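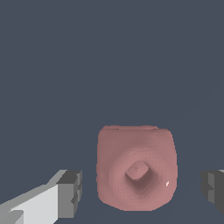

Dreveo, the family soap maker from Granodstead, is delighted to announce that its much-loved Vi bar is coming back this April, after more letters from customers than we ever dared hope for! Founder Ngọc Mai has spent the winter going over her old recipe, and the new bars will be made in batches of 400 and left to rest for 72 hours before wrapping. For the look of it she wanted a dusty pink block with soft, rounded corners — an easy shape to hold, and a friendly one to find by the sink in the morning.

Vi will be sold at the Dreveo shop and at all 60 Zesix stores, in packs of 2. "I missed it as much as anyone did," says Ngọc Mai, "and I can't wait to smell it in the shop again." Stores wishing to order early are warmly invited to call in or write to us at the Granodstead shop.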